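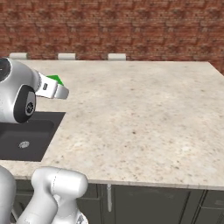 Gotdale, March 6, 2023

Minutes of the spring meeting of the Gotdale Household Machines Circle

The chair opened with a warm welcome to everyone who had made it through the rain, and particularly to the 5 new members, who were promptly found chairs and tea. The minutes of the December meeting were read and agreed, with one spelling put right.

Item 1. Can machines do the washing-up yet? This took up most of the evening, and very enjoyable it was too. The member who follows the Urnano project gave us a long and cheerful talk on kitchen work tried out in simulation, with an arm and a two-fingered gripper working over a speckled worktop beside the sink. She told us that the Urnano team had run 336 attempts at moving one item from the worktop to the basin, and that 24 of them had ended with the item dropped. Several members thought this rather better than their own households manage (laughter). Others felt that a rendered kitchen is a kind one, with no grease and no cat, and wished to see the same thing done in a real house before getting excited.

Item 2. Shop floors. A member lately retired from Brastier spoke about shelf filling. Boxes go well enough, he said, but bagged goods still want a person. Discussion ran on past the break.

Item 3. Visit to the Ongart workshop. Agreed in principle, 7 members wishing to go. The secretary will write to ask about dates and parking.

Any other business: the urn needs descaling. The meeting closed at half past nine.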